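Tablecloth

A tablecloth is a piece of cloth spread over a table, either to protect the surface or to dress it up, and very often both at once. Few household textiles have had such a varied life. The same basic object can be a starched white sheet for a wedding dinner, a wipe-clean cover in a farmhouse kitchen, or a bright cotton print that stays on the table from breakfast until bedtime.

History

Cloths for the table were known in the ancient Mediterranean, and by the Middle Ages a long white linen cloth was a standard part of a well-kept European table. Diners wiped their hands on it, sometimes on a separate strip laid along the edge for exactly that purpose. Linen took a great deal of labor to grow, spin, weave and bleach, and a family's store of it was counted as real wealth and passed down in wills.

Damask changed everything! In this weave the pattern comes from the way the threads catch the light, so a cloth can be all one color and still show vines, hunting parties or whole cities. Flemish weavers became famous for it, and later the industry spread to Ireland, Scotland and Saxony. The Jacquard loom, introduced in the early 1800s, made complicated patterns far quicker to produce.

Printed cotton brought color to ordinary tables. Roller printing allowed long runs of checks, flowers and fruit, and by the middle of the twentieth century a printed cloth was one of the cheapest ways to change the look of a kitchen. Many people still remember a particular one from a grandparent's house down to the last cherry.

Materials

Linen is strong, soaks up spills well and gets softer with every wash, though it creases if you so much as look at it. Cotton is easier to iron and takes dye beautifully. Polyester and cotton blends resist wrinkles and dry fast, and restaurants use them heavily. Oilcloth was once made by coating fabric with boiled linseed oil; most of what is sold under the name today is cotton or a similar base with a vinyl coating. Plain vinyl with a fleecy back is the usual choice for picnic tables and craft sessions.

Under a fine cloth there may be a second, thicker layer called a silence cloth, or molton. It softens the clatter of plates, protects the wood from heat and makes the top cloth hang better.

Patterns

Polka dots, checks, stripes, fruit and flowers turn up almost everywhere. Animals are a lovely tradition of their own, from the stags and birds of old damask to the cheerful printed deer sold for family kitchens.

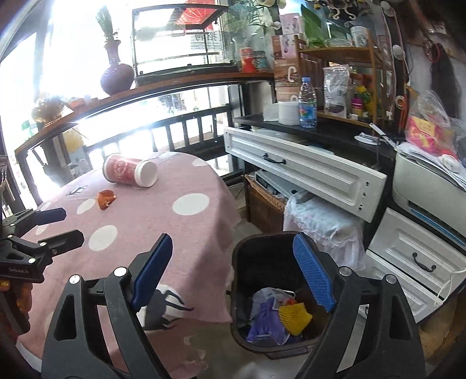 Regional styles are a subject in themselves. Provence is known for small repeating prints in yellow, blue and red, based on Indian cottons that were once so popular that France banned them. In Hungary and Romania, embroidered cloths come out for Easter and for name days, and the color of the thread can point to a particular valley. The red and white check, now tied in people's minds to Italian restaurants, was common on simple tables across much of Europe.

The weaving workshop at Bălan keeps a pattern book with 60 border designs, and visitors in May can watch the winter's cloths being laid out on the grass to bleach. Its Kurville border, a double row of leaning crosses, is worked over 16 threads and is still the first one that new weavers learn. A smaller version appears on napkins.

Size and drop

The part of the cloth that hangs over the side is called the drop. For everyday meals it is usually between 6 and 8 inches, long enough to look generous and short enough to stay out of people's laps. Formal dinners call for more, and at banquets the cloth often reaches the floor.

To find the right size for a round table, measure straight across the top and add twice the drop. A table 50 inches across with an 8-inch drop needs a cloth 66 inches across. For a rectangular table, do the same for the length and again for the width. Square cloths look very good on round tables too, with the four corners falling in soft points.

Round cloths are trickier to sew than square ones. The edge runs partly on the bias, where the fabric stretches, and a narrow rolled hem or a bias binding keeps it from rippling. A simple way to cut one is to fold the fabric into quarters, pin a string at the folded corner and swing a pencil in an arc.

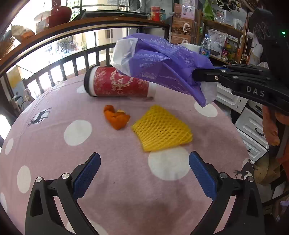 Yaw Gbeho writes that anyone cutting a round cloth by the string method should let the fabric rest flat overnight first: "I cut mine straight off the bolt and it relaxed into an egg. Wash it, press it, leave it alone until morning, and then get out the string." Sewing manuals give similar advice, and prewashing matters most with pure cotton and linen, both of which can shrink noticeably the first time.

Care

Fresh stains come out far more easily than old ones. Blot, never rub, and rinse from the back of the fabric so the stain is pushed out the way it came in. Cold water is best for blood, egg and milk. Candle wax should be left to harden, lifted off with a dull knife, and then pressed between sheets of plain paper with a warm iron. Red wine has produced more home remedies than any other stain, and plain cold water used right away does better than many of them.

Linen irons best while still damp. Rolling a large cloth on a cardboard tube avoids the sharp fold lines that can weaken the threads over the years.

Collecting

Printed cloths from the 1930s to the 1950s have a devoted following. Collectors look for bright color, a surviving paper label and an unusual subject, with state maps being great favorites. Maricica Ene's short guide, Four Corners, divides printed cloths into 4 groups by how the border meets at the corner, a wonderfully simple system that works even when the label is long gone.

See also: napkin, table runner, placemat, doily, damask, oilcloth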